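Subject: Re: [orkville-house] Sorting rubbish at the kitchen table

Danica Hudec wrote:
> Can we please agree what goes in the pink bucket? I emptied it
> after lunch and there were drinks cans in with the wrappers.
> The 18 litre bags from Wareris are too big for it anyway.
> Should we stop using it?

I'd keep the bucket. It saves walking across the kitchen with every bit of paper, and the cloth gets shaken out more often when there is somewhere to put things first.

What I suggest is wrappers, small cartons and used napkins in the bucket. Cans and plastic bottles stay out and go in the crate by the back door, caps on. Crush the cans, as the crate fills quickly.

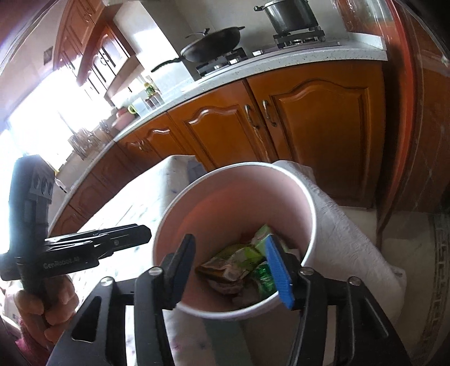
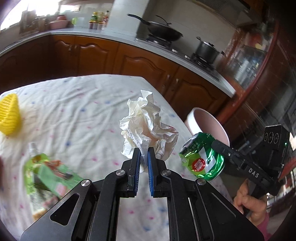 The paper bucket with wrappers in it (first), and a napkin and a crushed can over at the table (second).

On bags, I agree about the Wareris ones. Clumora do a small liner in rolls of 200 and I can order one in February with the rest of the cleaning things. Until then just tip the bucket into the main bin. Please don't rinse it, the paper goes soft at the seam and we have lost 2 that way already.

Food packets with anything left in them should be closed and put back in the cupboard. If they're empty, squash them flat before they go in.

Does anyone still have the sheet from Bednárik with the collection times? Mine has gone from the fridge door.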